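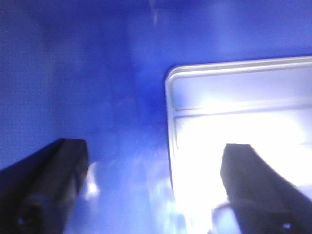 Can a machine do my chores yet?

A few of them, slowly, if you're willing to stand nearby and put things back where it expects them.

I'm Danjuma, and I've been keeping this gallery since January, mostly to settle an argument with my sister (she thinks I'll never wash another dish after next year!). So far I've got three chores on the list: clearing, wiping and stacking.

Shiny metal is the one I keep coming back to. Glare hides the edges, and the edges are what you need if you want to pick a thing up. I do it by feel and never think about it. 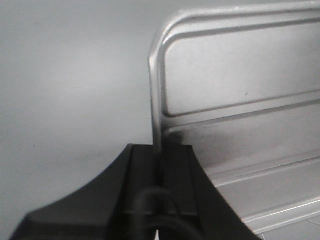

Stacking is a lot fussier than wiping, too, and I'd still back a sleepy teenager over any arm I've watched. Ask me again after Wednesday, though, when I'm trying the whole list over at Akcombe.

Got a chore you'd hand over first? Mine's the oven racks, no contest.

Gallery by Danjuma Ugwu, Nerkdale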